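From the Drirkbridge Family Center newsletter, September

The foam blocks are back (and there are more of them!)

Those of you who have been coming to us for a while will remember the big canvas bag of foam blocks that used to live under the coat pegs, and will remember too how sad we were in the spring when we finally had to admit that most of them were past saving. They had been chewed, sat on, left out in the rain after the summer picnic and, in one memorable case, used to prop open the kitchen door for an entire winter. I am so happy to be able to write that the new set has arrived, it has been washed and sorted, and it will be out on the mats from the first morning session of the month.

We bought it secondhand through Korine, the toy exchange over in Javuvgate, and I want to say thank you to everybody who bought a slice of cake in June, as the cake table paid for the whole thing with a little left over. There are some 50 pieces altogether, in soft colors, and they are big enough that even our smallest visitors can get both arms around one and carry it off somewhere (which, as every parent knows, is half the fun of a block).

Tadeusz Kalinowski very kindly drove over to pick them up, and then stayed most of the afternoon to help me decide which shapes should go where. I had imagined we would simply tip everything into the bag again, but he talked me out of it, and he was right. With the old set, the children who wanted a cylinder had to empty the whole bag to find one, and by the time they had found it they had forgotten what they were building. So now we are going by shape. The chunky blocks go together, the upright cylinders go together, and the long bars have a place of their own, and you can put one of each side by side and see straight away how different they are to build with.
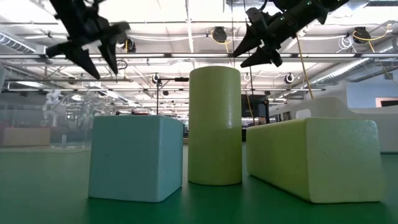 The cylinders are the ones I expect the most arguments over. They make wonderful towers and trees and candles for pretend birthday cakes, and a child who has just learned to stand something upright will want to do it again and again until lunch. The long bars are better for walls and bridges, and they make a very good bench for a teddy bear. The plain chunky blocks don't look like much next to the others, but I think they are the real workhorses of the set, and when I tried building a little garden wall myself (purely as a test, you understand) they were the ones I kept reaching for.

A few small things to ask of you. Please have the children take their shoes off before they go onto the mats, because grit gets pressed into foam and then never comes out. Snacks stay at the table, and that includes the rice cakes, which I know don't seem like they would make a mess. If a piece has been in somebody's mouth, just drop it in the washing-up bowl by the sink and we will see to it at the end of the session. I wash them in warm water with a tiny squirt of dish soap, squeeze them gently in a towel, and stand them on the drying rack overnight. Please don't put them on the radiator, however tempting it looks. We lost 2 of the old ones that way and the smell hung around until Easter.

When it's time to tidy up, we'll sing the song as usual, and the children can help sort the shapes into the crates. They don't have to get it perfect. Last year the tidying took so long that we were often late opening the doors for the lunch group, so this time we'll begin ten minutes earlier and let the little ones take their time over it. A child who puts one block in the right crate and then wanders off has done a fine job as far as I'm concerned.

We could still use a couple of sturdy crates with handles, so if you have any in the garage that you're not using, do bring them along. The Urbańczyk bakery has already given us two lovely deep ones, still smelling faintly of poppy seed rolls, and another pair the same size would see us right. We would also be glad of an old bath mat or a thick towel for the drying rack.

Morning play runs from 9:30 until 11:30, and there is coffee from the moment the doors open. If your child is new to us and a bit shy, come right at the start, when the mats are still quiet and the crates are full.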